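What Your Chimney Sweep Wishes You'd Stop Burning

February 2026

I should confess right up front that I went eleven months without calling anybody about my chimney. I meant to! I wrote it on the calendar twice. Then it got cold, I lit the stove, and once the stove is lit you tell yourself it must be fine, look, it's drawing great.

So when the sweep who covers Hirnosbridge and most of Sitwood agreed to sit down with me for a talk about wood heat, I went in feeling like a kid who hasn't flossed. She didn't want her name in print ("my phone rings enough, put the town's number in and let them sort it out"), but she was happy to talk, and she talked for most of an afternoon. She has been doing this work since she was old enough to hold a flashlight for her father. Last year she cleaned 328 chimneys. She knows this because she had just finished her paperwork and was still mad about it.

I asked what she finds up there.

"Creosote, mostly," she said. "That's the job. Everything else is a bonus. Birds' nests. A tennis ball once. But mostly it's people burning wet wood with the air shut down all night and then wondering why the glass is black."

If you grew up with a furnace, creosote is what's left when smoke cools on its way up and sticks to the flue. It starts as soot you could brush off with a paintbrush. Let it go and it turns flaky and crunchy, and let it go longer and it bakes into a shiny glaze that she described as "like somebody poured hot tar down there and let it set." The glaze is the kind that keeps her up at night. It's fuel, it's packed into a tall narrow pipe, and all it wants is one good hot fire underneath it.

"A chimney fire can hit 2,000 degrees," she told me. "Clay tile doesn't like that. It cracks. And then you've got a crack between the next fire and your framing, and you don't know it's there, because the first one burned itself out while you were watching TV."

That part got me. I always figured a chimney fire was something you couldn't miss, with the roaring and the sparks. She said plenty of them are like that (people compare it to a freight train or a low airplane), but the slow ones don't make much of a fuss at all. She finds the evidence in the spring: puffed-up creosote that looks like burnt breakfast cereal, a warped damper, bits of tile in the firebox.

"I'll say, did you have a fire in here? And they'll say, no, never. And I've got the tile in my hand."

We got onto wood, and here she had opinions. She doesn't care much what species you burn. Pine gets a bad name, she says, and dry pine is a whole lot better than oak that was a tree in August. What she cares about is whether it's been split and stacked with the top covered and the sides open. People wrap the whole pile in a tarp like a birthday present, and it sits there and sweats.

"Buy your wood a year before you need it," she said. I laughed and she didn't. "I mean it. If a guy shows up in December with a truckload and says it's seasoned, it might be. Get a moisture meter. Split a piece and check the inside, the fresh face. The outside will tell you whatever you want to hear."

I own a meter now. My December wood did badly. Moving on!

Things she has pulled out of other people's stoves, or been told with a straight face go into them: wrapping paper, pizza boxes, a whole Christmas tree in pieces, painted trim, driftwood, diapers. Wrapping paper and boxes flare up hot and fast and can light whatever is hanging in the flue. Painted or treated lumber puts out fumes you don't want in the house or the yard. Driftwood is full of salt and will eat your stove. She didn't have a comment on the diapers.

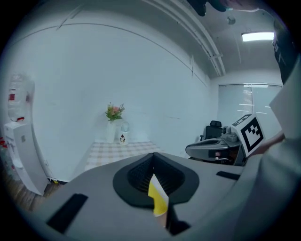 One reader in Sitwood had asked me ahead of time whether those creosote logs from the hardware store mean she can skip the sweep for a year or so. She'd burned one every winter and figured she was covered.

I passed that along and got a long sigh. "They're okay," the sweep said. "They can dry the stuff out and make it easier to knock loose. But where does it go when it comes loose? It falls on your smoke shelf or it sits in the elbow. It doesn't walk out the door. And a log can't tell you your cap's gone." So burn one if you like, and then have it swept and looked at anyway. Once a year, even if you hardly used it, and again mid-season if wood is your main heat.

Next I wanted to know about thermometers. My stove is an old Serano that came with the house, and it has a little magnetic dial on the pipe that I had been treating as decoration. She perked right up at this. On single-wall pipe, she wants to see the surface reading stay comfortably above 300 once the fire is established. Under that, smoke is cooling too fast and you're painting the inside of your chimney. There's a top end too, marked on most dials, and if you're up in that zone you close the air down and leave the door shut. If the dial is old, she said, replace it. They drift, and they're cheap.

"People think the slow smoldering fire is the safe one," she said. "It feels polite. But a small hot fire is what you want. Burn it bright, let it burn down, load it again."

She also wants your ashes out of the house. She got very firm about this, leaning over the table firm. Coals can stay alive in a bucket of ash for days, and she has seen one burned-out porch where the bucket was a paper grocery bag. Metal can, tight metal lid, outdoors, off the deck and well away from the wall. I asked about pouring them on the garden and she said sure, in a week, when you're bored of looking at the can.

What about alarms? I had smoke alarms covered, I thought, and one carbon monoxide alarm, plugged in down in the basement near the water heater. Wrong, or at least not enough. She wants a CO alarm on every level and outside the bedrooms, and she wants you to flip it over and read the date on the back, which I'd never done in my life. Mine was older than my couch. A blocked flue doesn't have to catch fire to hurt you, she pointed out, and you can't smell CO.

I asked what a person should do if they do hear the freight train. She ticked it off fast, the way you'd recite your own phone number. Everybody out, pets too. If you can shut the stove's door and air control on your way by without hanging around, shut them. Call 911 from outside. Don't go up on the roof and don't pour water down the chimney, which can crack a hot flue and send steam back at you. And when it's over, no more fires in that stove until it's been inspected, even if everything looks perfect and it's freezing out.

"That last one's the hard one," she said. "They want to light it that night. I get it. It's cold. Go to your sister's."

Money came up, because it does. A good cleaning and inspection around here isn't nothing, and she knows folks put it off for that reason. Her advice was to call in late spring, when sweeps are slow and the soot hasn't had a damp summer to sit in the flue and stink. Call in October and you'll be waiting behind everybody else who felt the first frost. The Temba stove shop on the Hirnosbridge side keeps a list of certified sweeps by the register, and they'll hand it over whether you bought your stove there or not. She also said to be suspicious of a too-good coupon special that turns into a scary repair quote before the brush is even dirty. Ask for photos of the damage. Get a second opinion. "A real one won't be insulted."

Before she left she took a look at my stove, since it was right there, and ran a finger along the edge of the door. The gasket was flat as a shoelace. She showed me how to test it: close the door on a dollar bill with the stove cold, and tug. Mine slid right out, all the way around. New rope gasket and a tube of cement are on my list for Saturday, and she's coming back with the brushes in May.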